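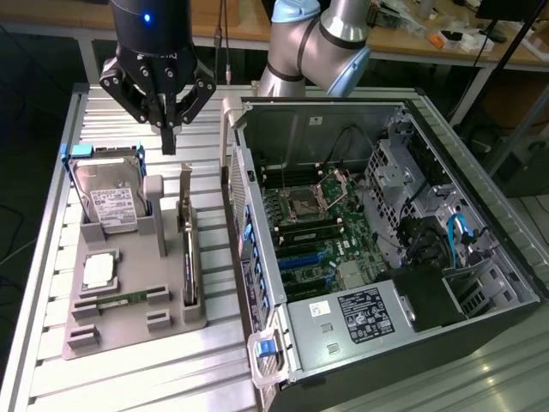
Cleaning Out a Desktop Computer

A tower that sits on the floor of a workshop or laundry room picks up more dust than one on a desk. Twice a year is enough for most homes. If you have pets or do any sanding nearby, make it every 3 months.

Shut the computer down, switch off the power supply at the back, and unplug the cord. Hold the power button in for a few seconds. Take the case outside or into the garage if you can.

Use short bursts of canned air and keep the can upright. Hold each fan still with a finger while you blow it out. Filters on the front and bottom usually slide or snap out. Rinse them under the tap and leave them overnight before putting them back.

Do not use a household vacuum inside the case. A soft paintbrush, 2 inches wide, gets the dust off the floor of the case and the back grille.

Keeping Track of Screws

Case screws and drive screws often have different threads and will strip if you mix them up. Use a muffin tin or an egg carton and put a strip of masking tape by each cup with the name of the part. Lachlan MacKinnon wrote in to say he tapes his screws to a sheet of paper with a sketch of the case on it. That works too, and the sheet can go in a folder for next time.

Storing Old Drives and Cards

Put them in antistatic bags, one to a bag, and write the date and what is on the drive on the outside. A shoebox with cardboard dividers is fine. Keep it in a closet, away from the furnace and off a concrete floor.

Sticky Labels

Warm the label with a hair dryer on low and lift a corner with an old plastic card. Rub off what is left with cooking oil on a paper towel, then wash with dish soap. This is for jars, bins and toolboxes. Leave the labels on computer parts alone, as you may need the serial number for a warranty claim.

Cords in a Drawer

Fold each cord loosely and slip it into a cardboard toilet paper tube. Write on the tube what it belongs to. A shallow drawer holds some 11 tubes standing on end.

Next page: Squeaky Hinges and Sticking Drawers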